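**Jerov two-arm bench, wrist cable fault and replacement kit**

The Jerov bench is a pair of arms on a wooden top inside an aluminium frame, sold by Surum for sorting and shelf-stacking work. Units with a serial number below 898 left the factory with a wrist cable that is 37 mm too short. If you have one of these, please read this page before running it again.

The fault shows up when an arm reaches in to the shelf and turns its wrist at the same time. The cable pulls tight, the plug lifts slightly and the gripper loses power. Its fingers then go slack and whatever they hold is dropped. On our test bench that meant drinks cans. Full ones are heavy enough to hurt a hand, and one that splits will spray the rails and joints. 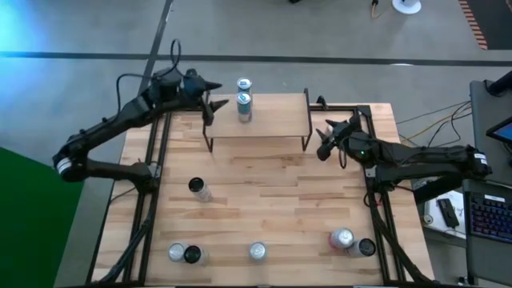

Page last changed: Aug 17, 2023

The green light on the wrist is not a safe guide. It runs from a separate supply and can stay lit after the gripper has lost power. The July edition of the handbook says otherwise and is wrong on this point.

**What to do**

- Press the stop button and switch off at the wall before touching either arm.
- Check the serial number on the plate under the far rail.
- Until the new cable is fitted, keep wrist turn below 100 degrees and lift empty cans only.
- Keep hands outside the frame whenever the power is on.
- Do not tape the plug in place. The strain moves to the board behind it, and the board is not covered by the kit.

**Replacement kit**

Part Bhatt 2, for left and right arms. Contains two wrist cables, two clips and a fitting sheet. Free for affected units. For later units, or as a spare, the price is 2,950 including postage, in the currency of your original invoice. Kits are sent from the Dandosari store. Quote your serial number when ordering.

Run the reach test in the fitting sheet on both arms after fitting, with nothing on the shelf.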